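March, ten past four in the afternoon

I have decided to be a person who deals with the front room. I was nearly this person in the autumn, but I bought a torch instead.

The trouble started with the Bemen catalogue, which came through the door and informed me that a calm home has clear surfaces. I looked up from it at the long black console and felt personally addressed. It was sold to us by Hoani as a television unit, in the Pedari range, with "generous top for display", and I must say we have been generous. Things go on it for a minute while I find out where they live, and then that is where they live.

So, rules. Everything on the console gets picked up and either put somewhere sensible or put back with conviction. I may sit down, but only on the red stool, which is too low for comfort and therefore good for morale.

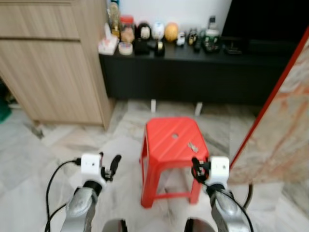

I had forgotten how much I like that stool. It came from the market in Flarndale when we first moved in, a stopgap until proper chairs arrived, and the proper chairs have since come and gone. It has been a step, a plant stand, a tea table and, for one long winter, the place where the post waited. Plastic, bright red, goes with nothing. I paid 30 for it and haggled badly, and I would still save it before the catalogue in a fire.

It has a hole in the seat, for carrying, and I have lost more small things down that hole than down the back of any sofa. You put a screw on the stool so as not to lose it, you turn round, and the stool has had it.
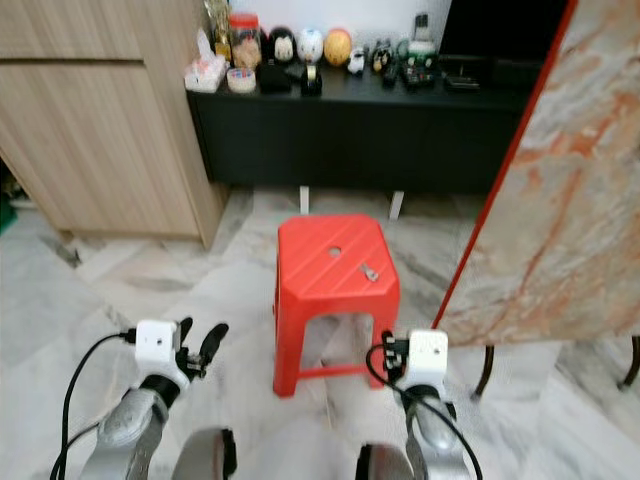 The stool on duty, and behind it the console with the tissues, the gold figurine and the red-lidded jar.

Half past four. Began at the left with the tissue box, on the grounds that it was easy. The tissue box stays. It has a pink pattern I would not have chosen and it is the only thing up there that gets used daily.

The gold figurine also stays. It is supposed to look after the money. I can't say I've noticed, but I am not going to be the one who moves it and finds out.

The jar with the red lid took longer. I have been carrying it from shelf to shelf for so long that it has become a sort of lodger. I took it to the kitchen, looked at the kitchen, and brought it back. I am told this is called a process.

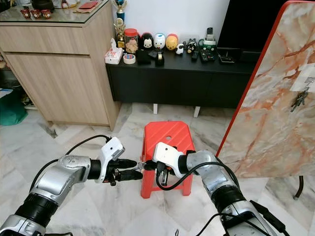 Why not just put the whole lot in the wooden cabinet?
The cabinet is full. It has been full since we filled it, which took one afternoon, and the top of it is spoken for by the three little red cups, the dark pot and the sheet of glass that is meant to stop the cups and the pot marking the wood. Moving things from the console to the cabinet would only mean I had two untidy places and a sore back.

I did open the cabinet, in a spirit of fairness. There were 46 takeaway menus in it. I counted them because I was cross, and then I read several because I was hungry. One place closed so long ago that its set dinner is priced like a bus ticket. I have kept that one. The rest are in a bag by the back door, where they will remain until I trip over them.
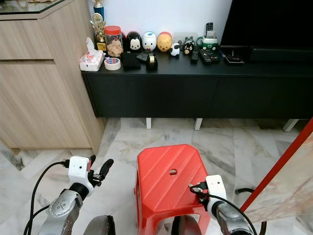

Twenty past five, and the light is going, so I got down on my knees and did the floor under the console while I could still see it. The one thing to be said for furniture on legs is that you can get a cloth beneath it. The other thing to be said is that everybody else can see whether you have. Grey veins in a white tile are a great help here — half of what I scrubbed at was marble.

I found a pencil under there, the cap of a pen I threw out for having no cap, and a receipt from Hoani for the console itself, 2000 with delivery. I sat on the stool and looked at that for a bit. Delivery was meant to include taking the cardboard away. It didn't, and some of that cardboard is still on top of the wardrobe, being useful.

Six o'clock. Moved so far: 2 batteries, to the kitchen drawer, where I expect they will be very happy with the other batteries. The roll of tape went into the drawer as well and came straight out again when I needed it to mend the catalogue, which I had torn standing on it.

Still to do are the right-hand end of the console and whatever is in the green bag beside the cabinet. I gave the bag a nudge with my foot and it felt like a job for April. Soup for supper, then bed with the old menu.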